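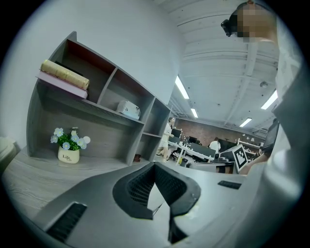 Potted flowers on a gray shelving unit

Anlow Scooter Share: Frequently Asked Questions

Last updated in January

These are the questions we get most often about the shared electric scooters in Anlow. If yours is missing, use the contact form or call the rider line between 8 a.m. and 6 p.m.

Riding

Who can ride?

Anyone 18 or older with a valid driver's license or state ID. You scan the card once when you open your account. One account covers one rider, so you can't unlock a second scooter for a friend. They need their own account.

Do I need a driver's license?

No. A state ID is enough. Learner's permits are not accepted.

Where am I allowed to ride?

In bike lanes, on the riverside path, and on streets with a posted limit of 25 mph or less. Sidewalk riding is not allowed anywhere in the city, including the wide sidewalks on Pinura Avenue. Get off and walk the scooter if you need to use one.

How fast do the scooters go?

Top speed is 15 mph. In the slow zones it drops to 8 mph by itself. The slow zones are the Ullar Market blocks, the hospital entrance road, and the area in front of the train station. You will feel the scooter ease off when you cross into one. It is not a fault, and you don't need to report it.

Do I have to wear a helmet?

Riders under 21 must wear one under the city ordinance. Everyone else is asked to. The library front desk and the Kivi Street bike shop have free helmets while supplies last.

Can I carry a passenger or a bag?

No passengers, and that includes small children standing in front of you. A backpack is fine. Don't hang bags from the handlebars.

Can I ride at night?

The scooters can be rented from 5 a.m. to 11 p.m. A ride that is still going at 11 p.m. can be finished, but you can't start a new one. Front and rear lights come on when you unlock and stay on.

Parking

How many parking spots are there?

There are 75 marked parking corrals, shown in the app with a green P. You have to end your ride in one of them. Inside the downtown loop you are seldom more than two blocks from a corral. East of the rail line they are farther apart, so check the map before you set out.

What happens if I leave the scooter somewhere else?

The app will not end the ride and the meter keeps running. If you walk away anyway, the ride is closed for you after 45 minutes and a $20 pickup fee is added to the fare.

The corral is full. What do I do?

Tap "Corral full" and the app will send you to the next one. You get 5 extra minutes at no charge. Please don't double-park – scooters left in the second row end up in the street.

A scooter is blocking my driveway or a curb ramp. Who do I tell?

Call the rider line or send a photo through the contact form with the street address. Blocked curb ramps are handled first. You may move the scooter to the side yourself. The alarm will chirp for a few seconds and stop.

Cost

How much does a ride cost?

One dollar to unlock and 25 cents a minute after that. Tax is included.

Is there a discount?

Yes. Riders who get SNAP, Medicaid, or housing assistance pay no unlock fee and half the minute rate. Upload a letter or card on the Discounts page. Henryk Zawadzka in the permits office reviews these, and most are answered within three working days.

I was charged for a ride that never started.

Send the time and the scooter number. If the scooter moved less than a block, the fare is refunded to the card you used. Refunds can take up to a week to show on your statement.

Safety and complaints

What should I do after a crash?

Call 911 if anyone is hurt. Then report it in the app under Help, even if the damage looks minor, so that the scooter is locked until it has been inspected. Write down the number on the stem.

How do I report someone riding on the sidewalk?

Give us the place, the time, and the scooter number if you could read it. A first report gets the rider a warning. A second one suspends the account for 30 days. We can't tell you what action was taken against a particular rider.

How many scooters are there now?

The current permit allows 362. The number on the street on a given day is lower because of charging and repairs.

Can I ride my own electric scooter in Anlow?

Yes, under the same street and sidewalk rules. Private scooters are not slowed down in the slow zones, but the posted 8 mph limit still applies to you. You can't park one in a corral – use a regular bike rack.

Will the program continue next year?

The pilot permit is up for renewal by the city council. Comments can be mailed to Shirin Mohammadi, Street Programs, Anlow City Hall, or dropped off at the first-floor counter. Please include your street name, so comments can be sorted by neighborhood.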